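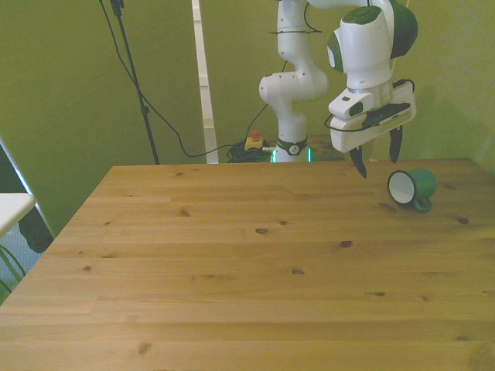 一月の日記　緑のマグと、おとなりさん

今日も帰ってきてから手を洗って、お湯をわかして、さてと座ったらもう九時を過ぎていた。お茶をいれたのに半分飲んだところで忘れていて、今ひと口飲んだらすっかりぬるい。まあいいや、このまま書く。

腕のことを書こうと思う。ここのところ家で夫に話すのも妹に電話するのも腕の話ばかりで、妹などは「お姉ちゃん、新しい同僚ができたみたいだね」と笑うのだけれど、わたしの中ではまだ同僚というほどでもなくて、引っ越してきたばかりのおとなりさんくらいの感じだ。あいさつはする。向こうの生活の音も聞こえる。でも何を考えて暮らしている人なのかは、まだよくわからない。

うちの会社（Folwood）は、キャンプ場や貸別荘に琺瑯の食器を貸し出している。マグ、お皿、小さめのボウル。貸した食器は箱に入って帰ってきて、洗い場を通って、わたしたちの検品部屋にやってくる。ひとつずつ手に取って、縁の欠け、内側の傷、取っ手の付け根のひびを見て、よければ棚へ、だめなら修理の箱へ。わたしはこの仕事をもう長いことやっていて、目をつぶっていても、とは言わないけれど、半分くらいは指でわかる。縁をくるっと親指でなぞると、目より先に指のほうが「あ」と言うのだ。

その検品の手前に、箱から出して、転がっているものを起こして、向きをそろえて並べるという仕事がある。マグというのは取っ手があるから、箱から出すとたいてい横に寝る。寝たまま台の上をころりと半回転して、取っ手がつっかえて止まる。それを起こして、取っ手を右にして、次の人が取りやすいように置く。名前もついていない仕事で、昔から「起こし」と呼んでいた。新しく入った人はまず起こしから覚える。わたしもそうだった。

腕がやるのは、この起こしだ。

最初に話を聞いたとき

去年の秋に、会議室でBolixという会社の人たちから説明を受けた。来てくださったのがエウセビオ・コンドリさん（Eusebio Condoriと名刺にあって、読み方を三回聞き直してしまった）で、日本語がとても丁寧で、丁寧すぎて時々こちらが恐縮する。「検品そのものは皆さまの目と手にお任せします。機械は、その手前をお手伝いします」とおっしゃって、わたしはなるほどと思ったのだけれど、となりにいたヤネットさんは腕を組んだまま「手前がなくなったら、手前の人はどこに行くんですか」と聞いた。

いい質問だったと思う。会議室がしんとして、課長が書類をめくる音だけがした。エウセビオさんは少し考えてから、それはわたしが決めることではないけれど、決める方にきちんとお伝えします、と答えた。ごまかさない人なんだなと思って、そこでわたしはちょっと肩の力が抜けた。ヤネットさんは抜けなかったらしい。帰り道でも「伝えるだけなら郵便屋さんでもできるよ」と言っていた。

ヤネット・ロンドーニョさんとは席がとなりどうしで、わたしが何かうまく言えないでいると先に言ってくれる。起こしがいちばん速いのも彼女で、両手にひとつずつマグを取って、台に着くときにはもう向きがそろっている。見ていて気持ちがいい。あの手つきを何かに残しておきたいと前から思っていたら、本当に残すことになった。Flelivarという、腕に動きを覚えさせるためのソフトがあって、その最初のお手本をつくるのにヤネットさんが選ばれたのだ。

お手本係の日々

お手本というのは、人が腕を操って、起こしを何度も何度もやってみせるもので、それを腕のほうが覚えていく。わたしは最初、ヤネットさんは断るだろうと思っていた。ところが彼女は一晩考えて「下手な人の真似をされるほうがいやだ」と言って引き受けた。ああ、この人らしいなあ。

場所は廊下の先の小さい部屋で、もとはお昼を食べたり、傘を干したりしていたところだ。そこに松の机が入って、腕がついた。白くて、ところどころ緑で、マグの緑とよく合っている。狙ったわけではないそうだけれど、わたしは勝手に、うちの会社に来るために緑になったのだと思うことにしている。

松の机がわたしはとても好きだ。節がたくさんあって、真ん中あたりに濃いのがひとつあり、初めのころはみんな「目玉のところ」と呼んで目印にしていた。「目玉の手前に置いて」「目玉より右」と、そんなふうに。エウセビオさんは、同じところにばかり置くと腕がそこしか知らない子になってしまいますから、あちこちに置いてください、と言う。子、と言うのだ。たぶん日本語の癖のようなもので深い意味はないのだろうけれど、わたしとヤネットさんは顔を見合わせて、そこからふたりとも「あの子」と言うようになった。さっきまでおとなりさんと書いていたのに、もう子どもになっている。呼び方が定まらない。

ヤネットさんが言うには、操っていると自分がふだん何をしているのかがわかって腹が立つのだそうだ。取っ手をつかんでいるつもりでいたら、ほんとうは縁に小指を添えて、マグの重さを先に台に教えている（彼女の言い方）。それを二本の指でやろうとすると、小指の分がどこにもない。だから別のやり方を考えなければいけなくて、口のほうから指を一本入れて、縁をはさんで、ゆっくり立てる。これを思いつくのに三日かかった。三日目の夕方に検品部屋まで走ってきて「できた！」と言うので、わたしは手袋のままついて行って拍手した。手袋だからぽふぽふという音しかしなかった。

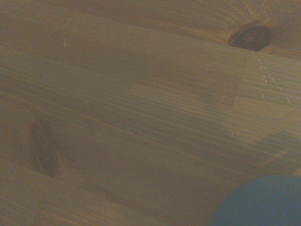

そのころ、わたしのほうは何をしていたかというと、数の表を眺めていた。課長に頼まれたのだ。腕が入る前と後とで、検品部屋の一日がどう変わるのか、現場の人間の言葉で書いてほしいという。わたしは数字が得意なほうではないので困ってしまって、とりあえず棚の管理をしているPetekの画面を開いて、先月の分を紙に写すところから始めた。

十二月に戻ってきたマグが2,197個。年末は貸別荘が混むから、いつもの月よりずいぶん多い。ふつうの月は1,000台だったような気がするのだけれど、この「気がする」を書くと課長に直されるので、日記にだけ書いておく。お皿やボウルはまた別で、それも入れたらとんでもない数になる。それを全部、だれかが起こしたり重ねたりしていたわけで、だれかというのは、つまりヤネットさんと、わたしと、午前だけ来てくださる方たちの手だ。数字にしてみて初めて、手首が痛くて当たり前だったのだなあと思った。湿布だってずいぶん買ったもの。

いま腕に任せているのは、午後にとっておいた200個だけだ。それも緑のマグだけ。青やクリーム色はまだ早いとエウセビオさんが言う。形はおなじでしょうと聞いたら、形はおなじですが、見え方がちがいます、と返ってきた。わたしは色のちがいなど気にしたことがなかった。起こすのに色は要らないもの。でも、あの子は見て覚えるから、色も影も、窓の外が曇ったことまで、ひとまず全部が気になるのだそうだ。新人さんが初日に「このエプロンの紐はどっちで結ぶんですか」から聞いてくるのに似ていて、ちょっとほほえましい。

それで、変わったこと

課長に出す紙には、きちんとしたことを書いた。起こしの待ちが減ったこと、午後の検品が早く始まること、腕の世話にひとり取られること。この三つめを書くかどうかで悩んだけれど、ヤネットさんに見せたら「そこがいちばん大事でしょう」と言われて、太い字にした。午後の60分は、マグを腕の手の届くところに置いたり、うまく持てなかったときに直したり、記録をつけたりでまるまるなくなる。機械が来たらその分の手が空くと思っていた人は、課長も含めて、ちょっとびっくりしていた。

紙に書かなかったことのほうを、ここには書いておきたい。

ひとつは音のこと。起こしは、音のする仕事だった。琺瑯のマグが台に着くときの、こつん、という音。ヤネットさんのは短くて軽くて、午前の方たちのはもう少し長い。わたしのはたぶんちょっと重い。検品しながら背中でそれを聞いていて、だれがどのへんまで進んだか、疲れてきたか、機嫌がいいかまで、なんとなくわかっていた。午後になるとその音が廊下の向こうに行ってしまう。腕の置く音は遠くて、間があいていて、こつん、のあとにしばらく何もない。その何もないところで、わたしはつい手を止めて耳をすましてしまう。

もうひとつはおしゃべりのこと。起こしは手を動かしながら口も動かせる仕事だったから、お孫さんの運動会のことも、近所のパン屋が閉まることも、みんなあの台のまわりで聞いた。検品は黙ってやるものなので、全員が検品の側に来ると、部屋がしずかになる。これは困ったなあと思って、先週、三時のお茶を五分早めてもらえないかと課長に言ってみた。理由を聞かれて、しずかすぎるので、と答えたら変な顔をされた。でも早めてくれた。いい人なのだ。

いやなことばかりではなくて、手首は本当に楽になった。夜中に目が覚めなくなった。夫が「最近よく寝てるね」と言うので、そういえばと思ったのだ。それから、検品が丁寧になったと思う。前は午後の終わりになると、親指の感覚がだんだんあやしくなって、二回なぞらないと自信がなかった。今は夕方でも一回でわかる。このあいだも、取っ手の付け根の内側の、毛のように細いひびを見つけて、ひとりで「おっ」と声を出した。前のわたしなら通していたかもしれない。通していたものもあったのだろうなあ、と思うと少しこわいけれど。

午前の方たちのことは、まだ決まっていない。春までは今のままと聞いている。春から先は、と聞くと、みんな少しずつちがうことを言う。わたしは毎年、桜のころにシフトの紙が貼られるのを楽しみにしていたのに、今年はあまり見たくない。ヤネットさんは課長のところへ行って、お手本係と腕の世話係を正式な仕事にして、午前の人にも教えさせてほしいと頼んだそうだ。自分が速いことをあんなに誇りにしていた人が、自分の速さを人にも機械にも配って歩いている。えらいなと言ったら、えらくないよ、ひとりであの部屋にいるとさみしいだけ、と言った。

今日のこと

やっと今日の話になった。ここまで書くのにお茶をいれ直した。

お昼のあと、ヤネットさんが歯医者で早退したので、わたしが代わりに小部屋に入った。世話係は三回目だ。赤いボタンの場所を指さし確認して（これだけは何があってもやること、と言われている）、マグを机に寝かせる。目玉のところから離して、今日は右のほうに、口をこちらへ向けて。それから一歩下がって待つ。この待つ時間にまだ慣れない。子どもの発表会で、幕が上がる前の感じがする。

一回目は、縁をはさみそこねて、マグがころんと半回転した。取っ手がつっかえて止まった。箱から出したときとおんなじだ。わたしはつい「大丈夫、大丈夫」と声をかけて、かけてから、だれに言っているのだろうと思った。廊下に人がいなくてよかった。 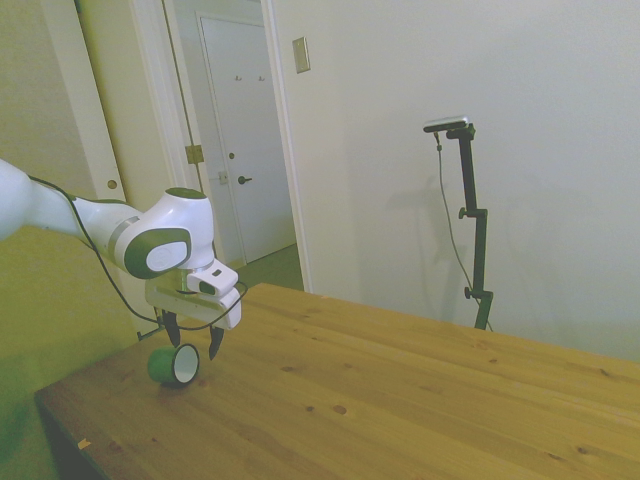 白い腕と松の机。奥の黒いスタンドの向こうは壁で、その左に廊下。

三時前にエウセビオさんが様子を見に来てくださったので、さっきのころんの話をした。わたしが手ぶりつきで説明するのを、彼は笑わずに最後まで聞いて、取っ手はどちらを向いていましたか、と聞いた。下です、机につくほうです、と答えたら、ああ、とうなずいて手帳に書いた。ヤネットさんのお手本は2,000回以上あるのだけれど、取っ手が下のものは少ないのだという。どうしてだろうとふたりで考えて、わたしが先に思いあたった。ヤネットさんは、寝かせるときにも取っ手を上にするのだ。次に取る人が取りやすいように。何年もそうやって人に渡してきたから、お手本をつくるときまで、手がひとりでに親切をしてしまっていたのだ。

なんだか胸がいっぱいになってしまって、エウセビオさんの前で洟をかんだ。花粉にはまだ早いですね、と言われた。そういうことにしておいた。

それで残りの時間は、ふたりで意地悪なおき方をした。取っ手を下にしたり、机の端の近くに寄せたり、口を向こうにしたり。わたしはこういうのが下手で、つい取りやすい向きに直したくなる。三回に一回は直してしまって、そのたびにエウセビオさんが「もう少し意地悪にお願いします」と、あの丁寧な日本語で言う。うまくいったのもあれば、指がマグの手前で止まったまま考え込んでいるようなのもあった。考え込んでいるように見えるだけです、とは言われたけれど、見えるものは見えるので、わたしは待った。

終わってから記録をつけた。Flelivarの画面には備考の欄があって、ヤネットさんはいつも「問題なし」か「機嫌悪い」のどちらかしか書いていない。読み返すと「機嫌悪い」が四日続いているところがあって、それはわたしの記憶では彼女が風邪をひいていた週だ。どっちの機嫌だったのか、明日聞いてみなくては。わたしは長々と書きすぎて、欄に入りきらず、二回も削った。

検品部屋に戻ったら、午前の方のひとりが夕方の分も手伝いに残ってくださっていて、青いマグを起こしていた。こつん、こつん、と後ろで鳴るのを聞きながら縁をなぞっていたら、あっという間に終業のベルが鳴った。ああいう音はいくら聞いていても飽きない。

帰りに、歯医者帰りのヤネットさんから電話が来た。麻酔がまだ残っていて何を言っているのか半分もわからなかったけれど、取っ手の話をしたら黙ってしまって、しばらくして「じゃあ、明日は下向きばっかりやる」と言った。たぶんそう言った。それと、小部屋に座布団を持っていくから、あなたのも要るかと聞かれたので、要ると答えた。

そうそう、買い物。明日は湿布をもう買わなくていいのに、今日もつい手に取ってしまった。まあ、夫が使うでしょう。お米を研いで、もう寝ます。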